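The old road, Cilta to Bokach

Quick page this one, will tidy it up when I get a minute. Road pictures first, then notes for anybody thinking of doing the same stretch. Went out in June 2022, midday, wrong time for it but that was when we had the car.

Trees, stone wall, a lot of sun.

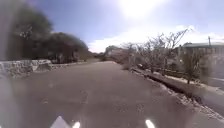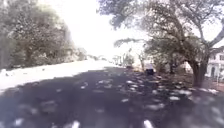

The Cilta road around midday. Wall and bare trees in the first, big leaning tree and its shade in the second.

Notes, in no real order.

The surface. Paved all the way to Bokach now. Used to be gravel past the Radebe turnoff, and older maps still show it that way. Ignore them. Fine for a small car, fine for a bike if you don't mind the odd patch of grit.

The wall. My favorite thing on the whole road. Rough stones, pale gray going on white, nothing even about the top of it. Petronella Potgieter grew up in Cilta and says it was field stone, cleared off the plots behind and stacked wherever it was handy. No date for it. I asked at the library in Bokach and they had one thin folder, mostly letters about drainage. If you have anything older please write.

The trees. Couldn't name the bare ones. Thin twisty branches, almost white at the tips with the sun on them. Somebody will know, tell me and I'll put it in. On the wall side it's the opposite, thick and dark, you can hardly see in.

The shade. Take it where you find it. We stopped for lunch under a tree and stayed an hour longer than planned - bread, tomatoes, a melon that had rolled about in the trunk since breakfast. Good melon anyway.

Parking. There is a wide bit by the Radebe turnoff, room for two cars if the first one parks sensibly. Don't stop on the bends. Trucks come thru faster than you'd think, mostly early in the morning.

Water. None between Cilta and the Provska store, and the store shuts for lunch. Fill up before you leave. We were down to the last warm half bottle by then and I was not good company.

Walking it. Doable, but do it early or leave it till October. I walked the Radebe end once and counted steps to keep from getting bored, 1568 from the turnoff to the store door. Petronella got 1362 but her legs are longer and I think she skipped some. Flat the whole way, sidewalk only in places, so keep well over.

Light. For pictures go late afternoon. At midday the sun is right up over you and everything pale goes white, wall, dust, road, all of it. I still like how hot it looks. Might go back for the evening, if I do there will be a second page and I'll link it from the index.

Getting there. Bus from the Bokach market to Cilta, ask for the church stop. Timetable on the shelter was out of date so check with the driver. Last one back leaves earlier then you would expect.

Still to come - the Provska store (it has a very fine painted sign) and the old mill pictures, once I work out which folder they went in. Over 2505 files on that drive and half of them have no proper names.

Corrections welcome, use the contact page. Bigger copies on request, just say which one you want.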